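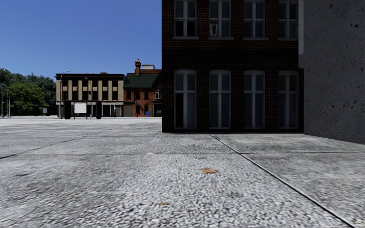
**How much memory does a small blog need on a virtual server?**

2 GB covers a blog with a database behind it, provided the page cache is switched on and nothing else heavy shares the machine.

I moved this site from a shared plan at Gruvcombe to a virtual server at Oddsson in October. The old plan had no memory figure in its terms, only a limit on the number of running processes, and the error log recorded 537 refusals in the last month I was there. Most were search crawlers. A few were me, trying to save a draft.

The new server has 2 GB of memory and one processor core. I gave the database a fixed share, capped the PHP workers at 3 and put the cache on disk. Median response for a cached page is 180 milliseconds, measured from home over a wired connection. Uncached pages are slower and I haven't tuned them yet.

Two things took longer than the move itself:

- Mail. Oddsson blocks outgoing port 25 by default, so contact form messages sat in the queue until I set up a relay through Ustska.
- DNS. I had left the record lifetime at a full day. Lower it well before you change the address – the old value stays in other people's resolvers until it runs out.

Backups go to a storage account at Ovosbridge every night at 3 a.m. I have restored one of them to a spare directory and the posts came back complete, but the image folder had the wrong owner. The script now sets that after unpacking.

I kept the Gruvcombe plan running for one more billing period. The renewal notice arrives by email, and cancelling has to be done from the control panel, under Services.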